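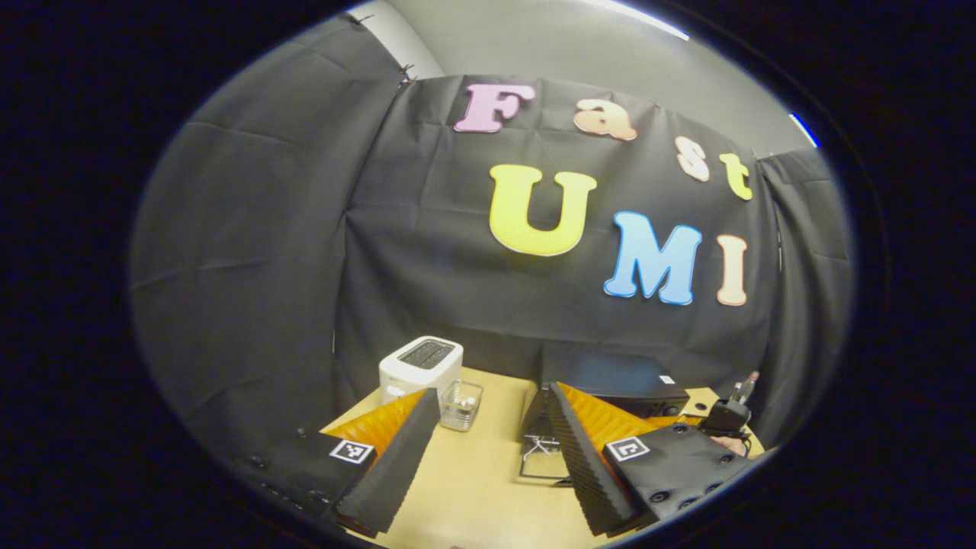 The packing line question came up again at the plant meeting, so I will put down how it went for us at Fesness, where we moved two people off the small-appliance bench in October and the arm took over part of their shift. The bench work is handling: pick a thing up, turn it, set it down where the next person expects it. A white two-slot toaster is one kind of item and a small glass container with a few things in it is another, and the people who handle them all day do not think about the difference until they have to show it to somebody. Showing it is now a job with its own hours and its own pay grade, and that is the part I want to write about, more than the arm.

Before I go on, this is what Annag Moncrieff sent to the list last week, for those who deleted it:

> We are looking at the same change at Semple and I would like to hear
> from shops that are past the first few months. Management says no
> positions will be cut. What they have not said is what the positions
> will be. Our bench people are worried about two things. One is that
> they will spend the shift repeating the same motion with a tool in
> the hand and get sore wrists from it. The other is that once the
> demonstrations are done, there will be no reason to keep them at the
> current grade.
>
> Also, does anyone have an agreement in writing about who looks at
> the recordings? Ours will have hands in them and maybe voices. I
> asked and was told it would be "handled."
>
> Annag Moncrieff

Annag, taking these in order.

Wrists. Yes, this was a problem. The handheld gripper is not heavy when you pick it up, but it is heavy after an hour. Our first quota was 300 demonstrations per person per shift, a number that came from the vendor, Trando, and had not been tried on anyone working a full day. Two people reported sore forearms inside the first month. We got the quota dropped and a rotation put in: no more than 2 hours on the tool, then something else that does not involve squeezing. Get the rotation in the agreement before you start. We got ours afterward and it took longer than it should have.

The height of the table matters too. Ours was set for sitting and people were standing at it. Raising it cost very little and helped more than the wrist supports did.

Grade. Our people kept the bench rate and got a separate line for demonstration hours. When the demonstration hours run out, the line goes away but the bench rate stays. That was the whole fight, and it took five meetings. The company wanted to fold everything into one new title called "data operator," with its own scale starting lower than the bench. If you see a new title on paper, ask for the scale before you discuss anything else about it.

The hours have not run out so far. Every time purchasing brings in a new product, somebody has to go back and show it. We logged 2,820 demonstration hours across both shifts before the last contract review, and the review used that figure to argue that the work is steady. Keep your own log. The company's log counted only the recordings it kept, so a morning of runs thrown out for bad lighting showed up as no work at all.

Recordings. We have one page, signed. It says the recordings are used for training the arm and for nothing else, that supervisors cannot use them to time people, and that sound is off. It names the two people who have access. It does not say how long the files are kept, which was a mistake on our side, and we are asking for that now. I can send you the page if you write to me off list.

What changed for the people who did not go on the tool is harder to report. The bench is quieter. The arm takes the plain items and leaves the awkward ones, so the people still packing get the awkward ones all day. They used to have some easy stretches mixed in and now they do not. The output target was set back when the mix was different. Nothing in our agreement covers this and I would put it in yours if I were starting over: if the mix changes, the target gets looked at again.

Training was promised for anyone who wanted to move to maintenance on the arm. Two people asked and one has started. The course is given at Fullden and the travel is paid, but the time was not until we filed on it.

If anyone from a shop with an older system has language on retention of recordings, please post it. I need it before our next session with the company.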